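**Subject: Re: [Prudville-Costumes] Washing the red ones before we store them?**

Hi all, and thank you for such a lovely pile of replies!

Bleddyn James wrote, back in September:

> Has anyone put the red suits through a real wash? Mine came from Hagedorn with no care label at all, and I'm scared of ending up with pink trim.

I was scared too, Bleddyn, so I started with the oldest one and a bowl of cool water, and dabbed the inside of a seam with a white rag. If the rag comes up pink, stop right there and go to cold water only, by hand, with a small squirt of dish soap.

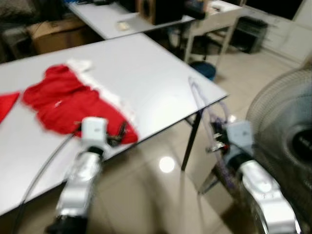 Bleddyn wonders whether vinegar sets the dye. My mother swore by it, but I've tried it twice on modern polyester and couldn't tell the difference, so I save mine for pickles now.

Denim is another matter (I know some of you lend out overalls for the barn dance). Please, please keep it away from anything red or white until it has been washed on its own a few times. I lost a very nice apron that way and I still think about it.

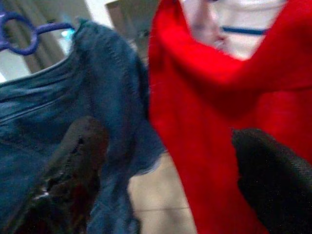

For drying, I like a wide plastic hanger in a room with a window cracked, well away from the heater. Fuzzy fabric mats down if you rush it. A soft baby brush, worked in one direction once it's dry, brings most of the fluff back, and it's a pleasant job with the radio on. 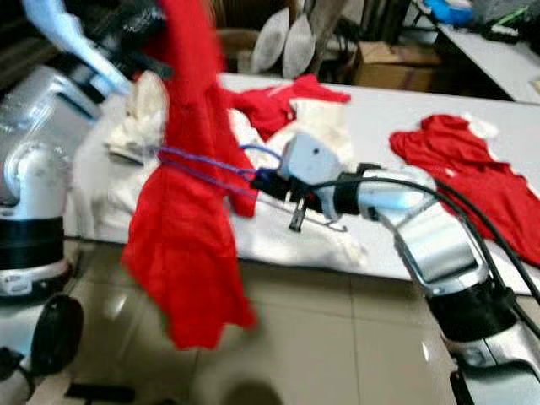
*Red one and the floor tile, mid-swing.*

Hems are my other worry. Long ones drag, and then somebody's boot goes through them. I turn mine up by hand with a loose stitch so it can come down again for a taller Santa. A 500-yard spool of Trakel thread has lasted me years. 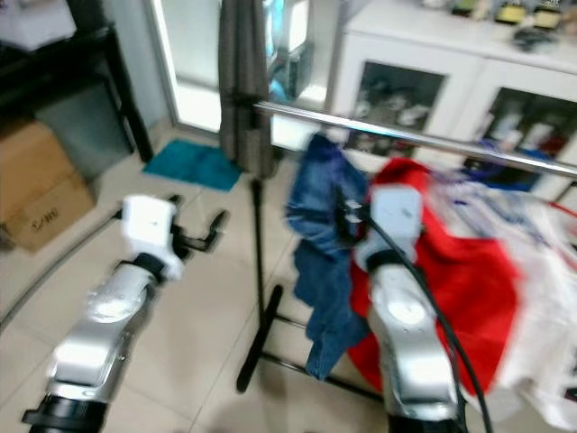

And do store them in cotton, please! An old pillowcase is perfect. If anybody needs bags, I have plenty and I'm home after 4.

Warmly, and with soapy hands,
Your list-mate on the hill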